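Section 4. Gripper Faults: Slipped or Tilted Part

This section applies to the Aren two-finger gripper fitted to a Brurodico bench arm. Use it when the controller shows fault 829 (grip position out of range), or when a part is held at an angle, drops during a move, or is set down in the wrong place.

Fault 829 stops the arm where it is. The fingers stay closed at the last commanded force. The part may still fall. Do not reach under the gripper to catch it.

CAUTION: The fingers can close without warning when a fault is cleared. Keep hands out of the finger area until the arm is in Hold and the gripper is disabled.

4.1 Before you start

You will need the teach pendant, a lint-free cloth, isopropyl alcohol, the 2 mm hex key from the tool kit, and the white test block.

1. Press Hold on the pendant. Wait for the amber light.
2. Look at the part from outside the guard. Note which way it leans and how much of it is between the fingers.
3. Write the fault number and the program line in the cell log.
4. Open the guard.

Note: Do not press Reset yet. Reset clears the finger position stored at the time of the fault, and you will need that value in 4.3.

4.2 Removing the part

1. Place the foam tray under the gripper. Slide it in from the side, holding it by the rim.
2. On the pendant, select Gripper, then Manual, then Open Slow.
3. Hold the Enable switch and tap Open Slow until the part comes free.
4. Release the Enable switch.
5. Select Gripper, then Disable. The gripper icon turns gray.
6. Take out the tray and the part.

If the fingers do not open, do not pry them apart. Go to 4.6.

CAUTION: A chipped part can leave sharp pieces on the finger pads. Wear gloves when you clean the pads.

4.3 Reading the stored position

1. Select Faults, then 829, then Details.
2. Compare Finger Position with Part Width in the active program.
3. If Finger Position is smaller than Part Width, the part moved after it was gripped, or the fingers closed on a corner. Go to 4.4.
4. If the two values match, the part was gripped squarely but too close to its end. Go to 4.5.

4.4 Cleaning and checking the fingers

1. Confirm that the gripper icon is gray.
2. Wipe the inner face of each finger with the cloth and alcohol. Let the faces dry.
3. Check each tip for nicks. Replace both fingers if either one is damaged. Do not mix old and new fingers.
4. Check the finger screws with the hex key. They should be snug. Do not overtighten them.
5. Wipe the test block if it has picked up dirt. Marks on the block do not affect the test, but grease does.

Clean the fingers every 1000 cycles, even when no fault has been reported.

4.5 Correcting the grip height

Most tilted parts come from a pick point that is set too close to the end of the part. With only a short length held, a long part can turn between the fingers when the arm speeds up or slows down.

1. Close the guard and press Reset.
2. Load program GRIP TEST and run it at low speed.
3. Stop at the Inspect step. Look at the block from the front and from the side.
4. If the block leans, select Pick Point and move the grip toward the middle of the block by one step.
5. Run the test again. Repeat until the block stays square to the fingers through the whole move.
6. Copy the new Pick Point offset to your own program.

Note: Raising Grip Force is not a fix for a tilted part. It can crush soft parts and wears the pads early. Leave Grip Force at the value in the part table unless your supervisor has approved a change.

Note: Check the block under even light. A strong light from one side throws a shadow that can make a square block look tilted.

4.6 When to call for service

Stop using the cell and tag it out if any of these happen:

Fault 829 comes back after 4.4 and 4.5 have both been completed.
One finger moves and the other does not.
The fingers open or close while the gripper icon is gray.
The part falls while the arm is in Hold.

Have the cell log ready when you call. Uniyal Service will ask for the fault number, the program line, and the stored Finger Position.

Figure 4. White block held near its lower end and leaning in the fingers.

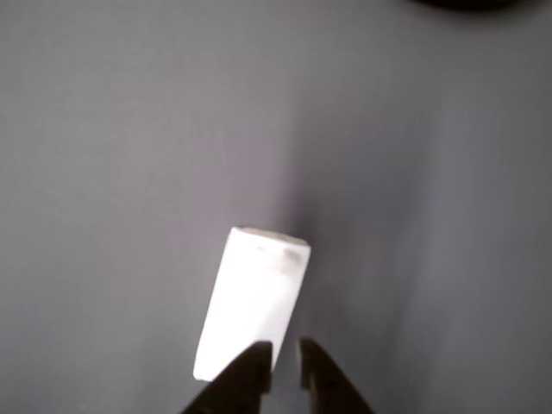

Photo: Garnet Hawthorne / Nornarmont Technical Publications, 22 April 2022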